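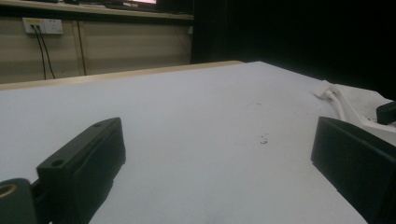 Chapter 5: A Morning at the Open Day

Before we get to any definitions, come along on a visit. The Viswood workshop opens its doors every March, and I have never yet managed to leave on time – there is always one more table to stop at! 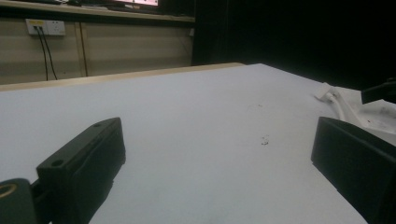
Chidiac College – Department of Applied Automation

Small dark specks on a white table look like very little work, and yet a gripper has to be brought to them at the right height and angle. Keep that in mind as you read.

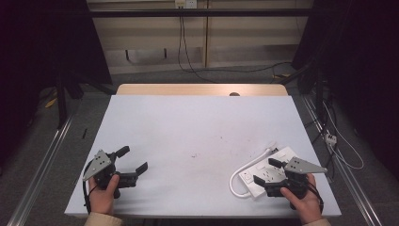 Our subject in this chapter is grasping, and we begin with the hand you already own. Close it slowly around a pencil. Now think of doing the same through two black jaws held over a white power strip, with its cord looping away to one side, and write down what you would miss most.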